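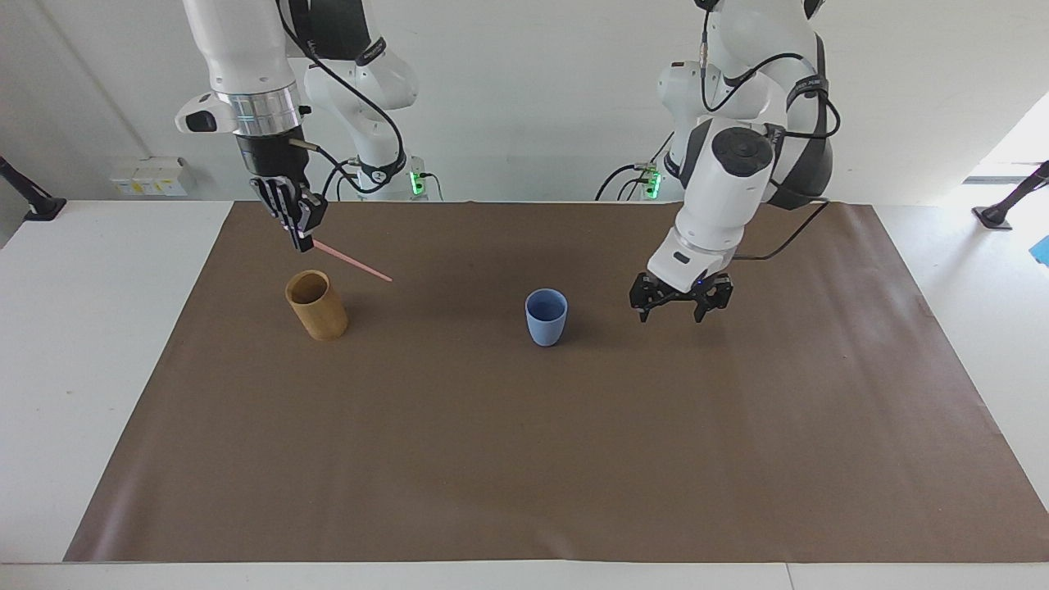

A cup with visible grain next to a small light-blue one, on brown paper.

In Praise of the Cup That Holds Things

I love a cup that has given up drinking. Give me an old tumbler on a desk with pencils in it, or a mug by the stove full of spoons, and I'm happy for the morning!

My friend Liên Chu bought a whole set of acrylic organizers last July, with little drawers and little lids, and I tried hard to be pleased for her. But you have to open them. You have to remember which drawer. With a cup you just drop the thing in and its top sticks out, waving at you - pens, chopsticks, knitting needles, the one good paintbrush.

The tall wood kind is my favorite, bamboo if you can find it. No two have the same streaks, and it looks right next to anything (try it with pale blue, please, it's wonderful). Mine came from a kitchen shop in Ketstead, and it has stood on three different desks and one windowsill. The short ones have their place too. I keep erasers and stamps in mine, along with a key I can't match to any lock.

Gertraud Oberholzer, who shares my worktable, thinks cups are clutter with a rim. She likes everything flat in a tray. Fine, but I've watched her move 40 colored pencils to get at the pink one, and I had mine in my hand before she'd found the end of the row.

My only rule is to spread some brown paper and tip everything out now and then. You'll find dead pens. Throw those away, put the rest back in, and leave a little room at the top, or you'll pull out two things every time you reach for one.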